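# 黑桌子和绿背景:Pestadberg 二楼那间屋子

2021-08-24

答应给大家看看收拾好的屋子,拖了快一个月,今天总算坐下来写了!这一页算是图册里的“屋子篇”,图不多,话多,大家就当听我边泡茶边唠叨。

先交代一下地方。Pestadberg 二楼走廊尽头左手那间,门有点紧,要往上提一下再推。以前它是大家默认的杂物间,谁有个舍不得扔的纸箱都往里塞,塞到后来门只能开一半,进去得侧着身子。我和 Aoife Keane 从八月初开始收拾,中间歇了几天(她回老家,我懒),前前后后搬出去的东西在走廊里排成一长溜,楼下的人上来还以为我们要搬走。

## 桌子

整间屋子的主角是那张黑桌面的桌子。

我一开始是不想要黑的。我喜欢浅色的桌子,亮堂,纸放上去看着也舒服。可 Ciarán Lynch 坚持要黑的,他的理由是白东西放在黑桌上,一眼就找得着。我跟他争了两天,最后他直接拿了一张白纸往黑桌面上一拍,问我看不看得清。看得清,清楚得很。行吧,黑的就黑的。

桌面长 222 厘米,我们量屋子的时候满心以为靠墙那一边正好够,结果墙角有根暖气管凸出来,两头都要让一让,桌子只好往屋子中间挪。挪完才发现这样反而好用,人可以绕着走,不用老隔着桌子伸手够东西,递个螺丝刀也不用喊人。

黑桌面也有黑桌面的毛病,就是灰。早上刚擦过,下午斜着看过去又是一层,指印更不用说。我现在的办法是一块微微潮的抹布先走一遍,再拿干的跟一遍,顺着一个方向擦,别画圈。画圈会留印子,灯一照全是弧线,看得我心烦。

还有一条是吃过亏才知道的:咖啡杯不许上这张桌子。Conall Flanagan 那次打翻的半杯拿铁,奶干在黑桌面上那个颜色,我到现在还记得……杯子现在一律放窗台,窗台上专门垫了一块旧毛巾。

## 背景

绿色那块是 Sorcha Mac Suibhne 挑的。

她拿了几块色样过来,有一块灰绿,有一块像黄瓜皮,还有一块就是现在这个,亮得晃眼的绿。我第一反应是“你认真的吗”,她说认真的,然后把色样举到黑桌子后面让我退到门口看。我退到门口,看了一会儿,承认她对。黑的在前,绿的在后,两样都不含糊,中间放什么都跳得出来。

选亮色还有一个没想到的好处,就是屋子显得没那么阴。这间朝北,下午三点以后光就软了,以前待久了容易犯困,现在一抬头就是一大片绿,精神得很。Sorcha 说像坐在草地上,我觉得更像坐在一颗青苹果里面。

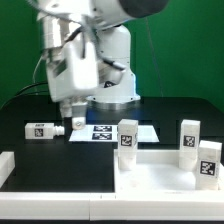

收拾屋子这件事,最费劲的是决定什么东西有资格留在外面,搬搬抬抬倒还好说。我们定的规矩很简单:当天要用的放桌上,这星期要用的放推车上,剩下的全进柜子。听起来容易吧?头三天每个人都觉得自己那堆东西“当天就要用”,Conall 连他的围巾都说当天要用,八月份!

后来我们换了个办法,晚上谁最后走谁负责清桌,清下来的零碎统统放进门边的筐里,第二天自己去翻。翻过两回筐,大家就自觉多了。

## 纸

纸这一项值得单独说说,因为它看着最不起眼,却是我花心思最多的。

打印好图案的纸,一定要平。卷着边的纸放在桌上,看着就是个半成品,风一带还会跑。我以前图省事,从打印机里抽出来就用,四个角翘得跟小船一样。现在是打完先夹在两本厚书中间压一晚上(目前在岗的是一本旧电话簿和 Fionnuala Horgan 借给我的园艺大全,她大概已经忘了,我也没提醒她)。第二天拿出来,服服帖帖的。

图案要黑白分明,墨快没了的时候别硬撑。有一次打出来黑块里带着一道一道的浅条,我想着凑合用吧,贴出去当天就被 Ciarán 揭下来放回我桌上了,什么都没说,就放在那儿。我重打了。

剪的时候四周留白边,别贴着黑块剪。我见过有人为了好看把白边全裁掉,整个图案黑乎乎地粘在一块儿,看着难受,用着也不踏实。留一圈白,干干净净的,往黑桌面上一放也好看。

打废的纸别扔!背面当便条纸,我们茶水间的购物单现在全写在方格图案的背面,超市收银的小姑娘问过我那是什么游戏。

## 线

屋子里最难看的从来是线。

我对线的要求不高,能自然垂下来、不拖地、不绊人,就算合格。以前那些扎带我剪掉了大半,扎得太紧,后来想换一根得拆一串,指甲都抠劈了。现在用的是魔术贴那种,一撕一粘,颜色跟线一样是黑的,远看根本看不出来。

插座那边多留了一段余量,盘成圈搁在一个矮盒子里。盒子是 Dernura 寄东西来的包装盒,厚纸板,结实得舍不得扔,我把侧面开了个口子。盒盖上 Aoife 画了一只打瞌睡的刺猬,所以现在大家都管它叫“刺猬盒”。“你的插头呢?”“在刺猬里。”新来的人听得一头雾水。

地上那根最长的线,我顺着墙根压了一条线槽,走路再也不用抬脚了。头一个星期我路过还是会习惯性抬一下腿,在平地上跨了个寂寞。

## 标签

我是个标签迷,先承认了。

柜子上一共 8 个抽屉,每个都贴了。字要短,两三个字最好,“胶带”“夹子”“量具”这样。Fionnuala 贴的那个写了整整一行,“可能还能用但没人确定的转接头”,我本来想换掉,后来每次看见都笑,就留着了。里面的确全是转接头,也的确没谁说得准。

贴标签之前先用酒精擦一下面,等干透了再贴,从一头往另一头慢慢抹,别一巴掌拍上去。深色的条子贴在白的东西上最显眼,白条子贴在浅灰柜门上就很容易看漏,我返工了半个柜子才长记性。

## 推车和椅子

推车是 Keogh 二手店淘来的,三层,轮子有一个会叫。上过油,叫得轻了点,换了个调子。它高 53 厘米,刚好能整个推到桌子底下去,这是我买它的全部理由,其他优点都是后来硬找的。

椅子我们换了三轮,最后留下的是高脚的那两把。桌子站着用偏低,坐普通椅子又偏高,高脚凳正好卡在中间,腿也有地方放。坐垫是 Sorcha 自己缝的,一把藏青,一把芥末黄,大家都抢芥末黄那把,说不清为什么,我也抢。

## 灯

原来头顶那根灯管发青,人在底下都像没睡好。换了两盏可以调方向的,一左一右,都不正对着桌面打。正对着打的话黑桌面会反光,亮出一块白斑来,看久了眼睛酸。我站在凳子上拧了一下午角度,Aoife 在底下喊“左一点左一点,过了过了”,邻居敲门问我们是不是在停车。

## 花了多少钱

肯定有人要问。灯、绿背景、线槽、魔术贴、推车加在一起,几乎 220 欧。桌子是原来就有的,柜子是从 Pirkomside 那边搬来的,他们换新家具,旧的不要了,我们负责自己抬。抬柜子下来那段楼梯就不细说了,转角的墙皮后来是我补的,颜色差一点点,拿一盆绿萝挡着呢。

## 还没弄完的

门还是紧,要往上提一下再推,刨一刨应该就好了,可是谁都没有刨子。

窗帘想换成遮光的,Ciarán 说要,Sorcha 说不要,两个人都很有道理,我目前假装这件事不存在。

窗台上那块垫杯子的毛巾该洗了。

墙上还空着一块,我想挂个软木板,把那些零零碎碎的便条都弄上去,别再往柜门上粘了。谁家有闲置的软木板,大小无所谓,旧一点也无所谓,留言跟我说一声,我自己去拿,顺便带一包上次那个姜饼给你。

想来看屋子的直接上二楼就行,走廊尽头左手。茶在窗台上,杯子别拿到黑桌子那边去!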